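Moncrieff ICT Forum > Rural Connectivity > School labs: local cache or straight uplink?

pudano_net
Telta quoted us a 24-month uplink for the Pudano school labs. 300 student accounts, shared link, no data cap until 767 GB a month. I want a cache box on site as well. The district says it's wasted money. Opinions?
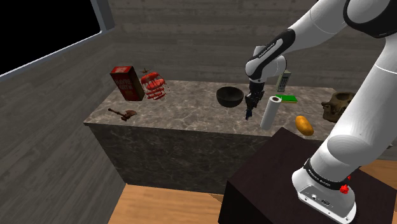

Simulated arm over a marble counter

kbyte_low
The district is right. Nearly all traffic is HTTPS now, so a proxy cache catches very little. Put the money into a second link.

pudano_net
The cache would hold course packages and OS updates, mirrored overnight. No interception.

grorkine_user
Then call it a mirror. We run one at Grorkine with 2 disks in RAID 1. Updates were the bulk of our August traffic and they no longer touch the uplink.

kbyte_low
Fine for updates. I still don't see course content justifying it.
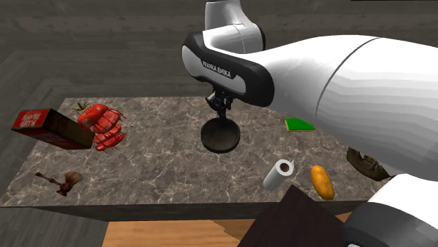

simlab_t
Course content depends on what you teach. Our media unit ships as large project packages, and the video and audio files make up most of each download. The whole set gets pulled by every seat at the start of class. Mirror it.

kbyte_low
A niche case. Most labs teach spreadsheets.

pudano_net
Ours teaches both. I'll ask Telta for the per-GB rate over the cap and post it.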